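De: Welington Honorato
Para: lista debate-internacional
Asunto: Re: Re: Mosau, la misión y lo que se votó
Fecha: 25 de noviembre de 2023

Perdón por el retraso, contesto entre dos reuniones y sin releer.

Lihua Cao escribió:
> No entiendo el entusiasmo con prorrogar la misión en Mosau. Llevamos 4
> años con tropas allí y el gobierno de Kamton controla menos provincias
> que al principio. Si la presencia exterior sirviera de algo ya se habría
> notado. Y nadie en esta lista me ha dicho cuál es la condición de salida.
> Prorrogar por prorrogar no es una política.

Lihua, en lo de la condición de salida te doy la razón, entera. El mandato de junio no la tiene. Lo he buscado dos veces. Habla de "estabilización suficiente" y ahí se queda, que puede ser cualquier cosa.

En lo otro no. Que Kamton controle menos provincias no prueba que la misión sobre. Las que perdió son las del norte, justo donde nunca hubo despliegue. En el valle del Curkia, con 200 efectivos mal contados y peor pagados, el mercado abre y la carretera se usa. Poca cosa, vale. Pero quítalos y me cuentas. 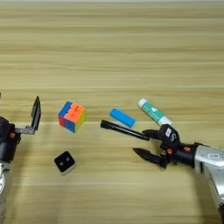 1. Lo del precedente

Se cita mucho el acuerdo de 1960 como ejemplo de retirada limpia. Limpia para quien se fue. El informe Cardoso (lo mandé a la lista hace tiempo, si alguien no lo tiene que me escriba) dedica un capitulo entero a los meses siguientes: milicias, aduanas cerradas, el puerto en manos de dos familias. No digo que vaya a pasar igual. Digo que no se puede citar el acuerdo y saltarse ese capítulo.

2. Lo que yo pediría

Prórroga de 12 meses, no más. Condición escrita: elecciones locales en el valle y traspaso de los puestos de la carretera. Si no se cumple, se vuelve a discutir, con la retirada encima de la mesa desde el primer día. Y publicar los gastos, que tampoco están.

Sobre la propuesta de la conferencia regional, no tengo opinion hecha. Depende de si se sientan los del norte. Sin ellos es una foto.

Me dejo lo de los refugiados, da para otro hilo. Lihua, si lo abres tú mejor, que llevas mas tiempo con eso.

Un saludo y perdón por las prisas,
Welington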